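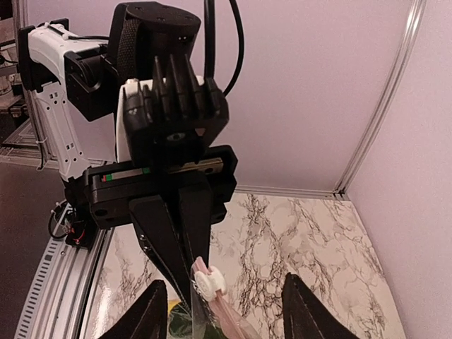 *White and black arm over a marble-patterned tabletop, gripper fingers in front.*

# G83 with G98 does not return to clearance height between hole groups

Kosto Help > Machining > Posts and canned cycles

## Question

I have a Wulgate controller on a small three-axis mill and I program in Wornska. Metric, G54, nothing unusual. The part is a flat plate with two groups of 4 mm holes, one at each end, and a step clamp between them. The top of the clamp is 22 mm above the top of the part (Z0).

In the drilling operation, clearance height is set to 40 mm and retract height to 3 mm. "Retract to clearance between groups" is checked. The simulation in Wornska shows the tool going up to 40 between the two groups and passing over the clamp with plenty of room.

On the machine, running in air with the Z offset raised, it does not do this. The tool pecks the last hole of the first group, comes up to Z3, and rapids straight across at Z3. With the real offset it would have gone into the clamp.

The part of the file that I think matters:

```
N258 T4 M6
N259 G0 G90 G54 X20. Y15. S2400 M3
N260 G43 H4 Z40. M8
N261 Z3.
N262 G98 G83 X20. Y15. Z-12. R3. Q2. F300
N263 X20. Y30.
N264 X20. Y45.
...
N391 X180. Y15.
N392 X180. Y30.
```

N391 is the first hole of the second group. The whole file is 867 lines and every drilling operation in it looks the same.

I understood that G98 means the tool returns to the initial level, and the initial level should be 40 because that is what is on N260. Is the controller ignoring G98, or is there a parameter for it? I checked the Wulgate manual and the G98 section is two sentences long.

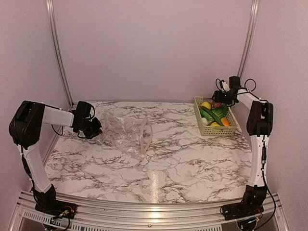

*Two arms at the front corners of the table, crumpled clear plastic bag between them.*

## Answer 1

Change G98 to G99. G98 is feed per minute on some controls and that confuses them. I always use G99 for drilling and never had a problem.

> **Comment:** This is wrong for the case described. G99 retracts to the R plane, which is 3 mm here. The tool would still cross at Z3. The feed-per-minute meaning of G98 belongs to some lathe code systems, and this is a mill.

> **Comment:** OK, but it works on mine. I don't use tall clamps.

## Answer 2 (accepted)

The controller is doing what the code says. The fault is on N261.

With G98, the "initial level" is the Z position the tool is at when the canned cycle becomes active. It is not the highest Z in the operation and it is not the Z on the G43 line. Your sequence is:

1. N260 moves to Z40.
2. N261 moves to Z3.
3. N262 starts G83. The current Z is 3, so the initial level is stored as 3.

R is also 3. Initial level and R plane are now the same height, and G98 and G99 produce identical motion. That is why it looks as if G98 is ignored.

To confirm it, delete N261 by hand and run the same section in air. The tool should rapid from Z40 to R3 as part of the cycle, peck, and return to Z40 after each hole. If it does, no controller parameter is involved.

Deleting the line has one side effect. The tool will now go to Z40 after *every* hole, including the ones inside a group where there is nothing to clear. It is safe but slow. The usual way to get both is to use G99 inside the group and G98 on the last hole before the obstacle:

```
N260 G43 H4 Z40. M8
N262 G99 G83 X20. Y15. Z-12. R3. Q2. F300
N263 X20. Y30.
N264 X20. Y45.
...
N390 G98 X20. Y90.
N391 G99 X180. Y15.
N392 X180. Y30.
```

The G98 has to be on the last hole of the first group (N390 here), because the word controls the retract after that hole. If you put it on N391, the tool has already crossed at Z3 by the time it applies. I don't know what your N390 contains, so the coordinates on that line are mine. Keep yours.

Most controls keep the original initial level through the switch between G98 and G99 as long as the cycle is not canceled. Check that on yours in air before trusting it. If the Wulgate does not keep it, cancel and restart:

```
G80
G0 Z40.
X180. Y15.
G99 G83 Z-12. R3. Q2. F300
```

I would write the post this way regardless. It adds three or four lines per group and reads the same on any control. One caution: some controls will not drill at the current position unless an X or Y word is present in the cycle block. If the first hole of the group gets skipped, repeat X and Y on the G83 line.

For the permanent fix, look in the post for the section that handles the start of a drilling operation. There will be a line that outputs a rapid to the retract height before the cycle call. It is normally there for posts that expand drilling into plain G0/G1 moves, and it was probably left in when the canned cycle output was added. Make it conditional on canned cycles being off. Do not remove it completely or the expanded output will lose its approach move.

The simulation did not catch this for a simple reason. Wornska simulates its own toolpath before posting and never reads the G-code. For clamp clearance you need something that backplots the posted file.
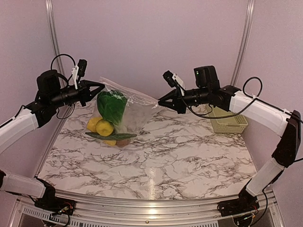 Two other items in your excerpt. There is no G80 visible. Make sure one is output before the next tool change, as a position move with a cycle still active will drill a hole. Also, Q2. with a 4 mm drill at F300 is reasonable in aluminum, but check that your control reads Q as an incremental peck depth in millimeters. Some older ones want it in microns without a decimal point.

> **Comment (asker):** Deleted N261 and it retracts to 40 after each hole. Then tried the G98/G99 version and it also works, so this control does keep the initial level. Found the line in the post, it was under "drill start" with no condition on it. G80 was in the file, I left it out when I pasted.

> **Comment:** Did you check reposted files for tapping? The same block often gets copied to G84.

> **Comment (asker):** Same line was there too. Fixed.

## Answer 3

If you do not want to edit the post, turn off canned cycles in the operation settings and let Wornska write every peck as G0 and G1. I run an Okafor mill that way. The clearance moves then come straight from the CAM and match what you saw in the simulation. The files get long. One of mine went from 391 lines to several thousand, and you can't change the peck depth at the machine without reposting.

It won't work for rigid tapping.

> **Comment:** Worth adding that expanded pecking depends on the post's own setting for how close it rapids back down to the bottom of the hole. The default on mine was zero, which I changed to 0.5 mm.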